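I have now applied for the same job at the Skorkdale water district four times. I feel we're past the formal stage and should be on first names.

The post is Records Clerk II. There is no Records Clerk I. I asked. The woman on the phone said "not at this time" in the voice you'd use for a death in the family.

Application one: returned, incomplete. I had left the box marked "other names used" blank, having used no other names. Correct answer was "N/A." A dash is also wrong, see application two.

Application three went in on time and was returned for being on the previous edition of the form. The previous edition and the current edition differ by one comma. I held them up to the window.

The form, by the way, carries the date of its last revision in the bottom corner. It says June 2002. So the previous edition must be on papyrus.

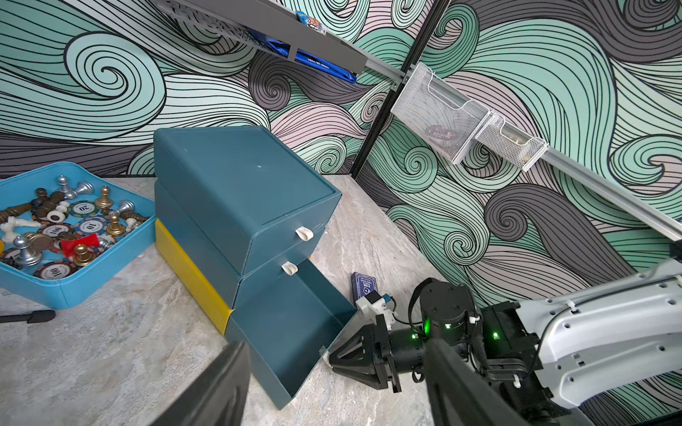 Teal drawer, open. Nothing in it.

Anyway. Application four. Typed, signed in blue ink, two passport photos, proof of residence, and a fee of 16.05 written on the form as "1605" with no decimal point, so for one bad minute I thought I was buying the district a boiler.

They got 1134 applications last round. For one clerk. I know this from Finn Steinbach, who sat the written test in the seat in front of me and has the sort of face people tell numbers to.

My candidate number was 1373. If you're wondering how 1134 people produce a number 1373, congratulations, you have already thought about it harder than the records department, and you should apply.

The written test! Forty minutes on filing, ten on general knowledge. One of the general knowledge questions was the name of the district manager. It's Hildegard Janssen. It was on the wall above the clock.

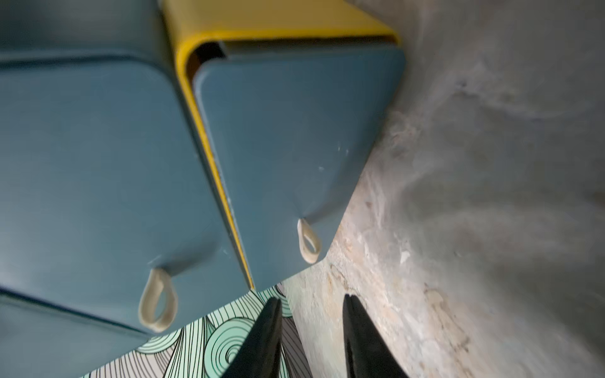
Finn put "Mr. Janssen" and has been sick about it ever since. I told him they'd never mark him down for that. I have no idea if they will. I'd like the job.

Interviews are for shortlisted candidates only, and if you're not shortlisted they don't write to you. So every day without a letter is either a rejection or the mail. I've started being very nice to the mail carrier in case it's a factor.

Meanwhile Thulani Engelbrecht from my old office at Lenuleck got hired somewhere else entirely by walking in to use the restroom. They thought he was the two o'clock. He's in accounts payable now. He's good at it, too, which I resent.

Kusum Dwivedi keeps telling me to go private. "Marquez is hiring," she says. Marquez is always hiring. Ask anyone who has worked at Marquez why that might be, they'll have plenty of time, they don't work there anymore.

I did look at one listing from Cesby. Entry level, five years of experience, must be "hungry." Pay not stated. I'd say hungry was them stating it.
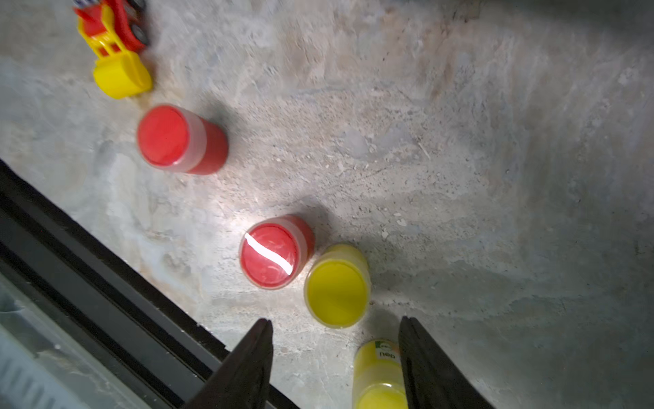

Also they wanted a 3000 word essay on why I admire the company. I'd heard of the company that morning. I got as far as "I have long" and went to make a sandwich.

Update for those asking: a letter came! From the district! With the seal on it!

It's a receipt for the fee. Made out to a Yasuo Ogura. I am not Yasuo Ogura.

Yasuo, if you're out there, you've paid. I can't speak for me.

Called them. They can correct the receipt if I fill in a form. It has a box for "other names used" and for the first time in this whole business I've got something to put in it.

Next round opens in September. I've already got the blue pen out.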